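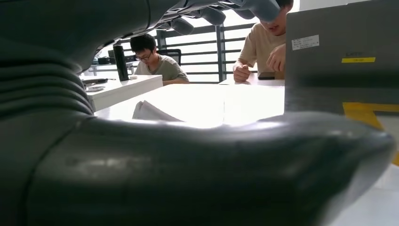
Is window film worth $1370 or am I being sold something?

Posted by Tomomi Miyazaki in Small Business > Office and Building

We rent the upstairs corner of a two-story building and the windows face west. From lunch until we go home the sun comes straight in. In June the place gets stuffy by 2:30 even with the air conditioning going, and the people near the glass spend the afternoon squinting at their monitors.

The landlord (Ikeda Properties) said we were free to put film on the glass "at tenant's expense." They passed along the name of an installer, Galtetti, who came out, held a little heat lamp up to a sample square and let me put my hand behind it. Very impressive. Then he quoted $1370 for the west side and told me the film would pay for itself in two summers.

Here is what bothers me. Our electric bill for the whole of last June was $300, and that includes the lights, the computers, the fridge and the copier. I don't see how you save $1370 in two summers off a bill like that unless the film also makes the coffee. When I asked him for the math he said it "varies by building" and gave me a brochure. The brochure says up to 78 percent of solar energy rejected, and the "up to" is in very small type.

He also said the price was good for 7 days. I have never bought anything good that was only for sale for 7 days.

So:

Does film do what they say, or is the heat lamp a carnival trick?

Is there something cheaper I should try first? We have the standard bent vertical blinds that came with the place.

Could it damage the windows? They are double pane and I don't know how old. A friend had film put on at her house and one window cracked the next winter, and the installer told her it was a coincidence.

I'm not against spending money on this. People are uncomfortable and I'd like to fix it. I just don't like being told a thing pays for itself.

rustbelt_glazier

I put glass in for a living and I've put on plenty of film, so take that however you want. I don't sell it anymore.

Film works. The payback talk is mostly hot air. Both of those are true and the salesmen like to run them together.

The heat lamp demo is real in the sense that the film really is blocking infrared. But an infrared heat lamp puts out mostly infrared, and sunlight is close to half visible light. A film that's wonderful at stopping infrared and lets all the visible through will look like magic in the demo and only pretty good on your window. What you want is the total number. Ask for the solar heat gain coefficient (SHGC) of your glass with the film on it. Lower is better. Any decent manufacturer publishes this for single pane clear, double pane clear, double pane tinted and so on. If your guy can't produce the sheet, he either doesn't know or doesn't want you reading it. "Up to" figures are usually for the darkest film they make, on the glass that flatters it most.

Then look at visible light transmission (VLT). That's the one that fixes squinting. If he quoted you a nearly clear film, you may be a bit cooler and still squint. I've seen people pay good money and go right back to closing the blinds, at which point what did they buy?

On the cracking. This is the part I'd take seriously. Film absorbs some heat and so does the glass, and the glass gets hotter than it used to. If the middle of the pane is hot and the edges are cold in the frame, you get stress, and if there's already a nick in the edge it can run. Cold bright mornings are a classic time for it. Dark absorbing film on the inside of a double pane is the worst combination. Your friend's installer may have been right that it was a coincidence, I wasn't there, but I wouldn't accept that answer without seeing the film-to-glass chart. Every real film maker has one. It says which film can go on which glass.

Also ask:

Who warrants the glass? There's the film warranty, and then there may or may not be coverage for glass breakage and seal failure. Read the years on each. They are often different.

Does the window company's own warranty die when you add film? Sometimes yes. As a tenant this is a nasty one, as they're the landlord's windows. Get "free to put film on" in writing from Ikeda, with the product named, and with a line about whether you have to take it off when you leave. Removing old film is miserable work and you'd be paying by the hour.

I'd ignore the 7 days. Call on day 8 and the price will be the same.

perpetual_second_quote

I'm less charitable than the answer above. I run the books for a dental lab and we went through this.

Take your $300 bill. Say half of it is cooling, which is generous for a place with computers and a copier in it. That's $150. Say the film cuts your cooling by a fifth, and I would want to see that before I believed it. You save $30 in a hot month. Count four hot months and you're at $120 a year, which puts your payback past eleven years. And in winter the film is still up there throwing away sunshine you'd have liked to keep, so your heating goes up a little. No brochure I've read puts that on the same page as the savings.

If someone shows you a two-year payback on those numbers, they've made it up or they're using somebody else's building.

That doesn't mean don't do it. It means the question is whether comfort is worth $1370 to you, and only you can say. For us it was worth something, just a lot less than the first quote. We had a price from Clurnon that was in the same neighborhood as yours, then a second outfit did it for $592. Same number of windows, and when I laid the two spec sheets next to each other the figures were nearly identical. The expensive one had a nicer folder.

Our film has been up through a few summers. The glare is better, no argument there. The temperature I can't swear to. Everybody says it's cooler, but everybody also knew we had paid for it, and I never wrote down a reading before they put it on. I wish I had. Put a cheap thermometer on a desk near the window and another well back from it, write down both at 3:00 for a couple of weeks, and then at least you'll know what you've got.

As for trying something cheaper first, yes. Bent vertical blinds leak light at every bend. We tried Cumska roller shades in one room, the light-colored kind with the open weave, and for glare they did as well as the film. You can also roll them up in December — try that with film. Shades inside the glass don't stop heat as well, because the sun has already come in by the time it hits them, though a white or silver backing sends some of it back out. They come down with a screwdriver when your lease is up, too.

And turn the desks. If the monitors are side-on to the windows instead of facing them or backing onto them, half the squinting goes away. It cost us one afternoon and an argument about outlets.

dale_in_2B

we had film put on the windows at my old job and it bubbled. landlord picked the installer too. might be unrelated but I would ask whether your landlord gets anything for passing the name along

also check the AC filter before you spend a dime, ours was solid gray and once it got changed people quit complaining for a month

Tomomi Miyazaki

Thank you all. I asked Galtetti for the SHGC sheet and the film-to-glass chart. He sent the sheet for single pane. I wrote back that ours are double, which he knows, he was standing next to them. Waiting on that.

The film he quoted is one of the nearly clear ones, so apparently I'd have paid $1370 and kept squinting.

I've put out two thermometers and started writing down 3:00 readings. The filter was filthy. Ikeda says changing it is the tenant's job and I'm now rereading the lease to see if that's true. I'll get a second quote either way, and price the roller shades for the worst two windows while I wait.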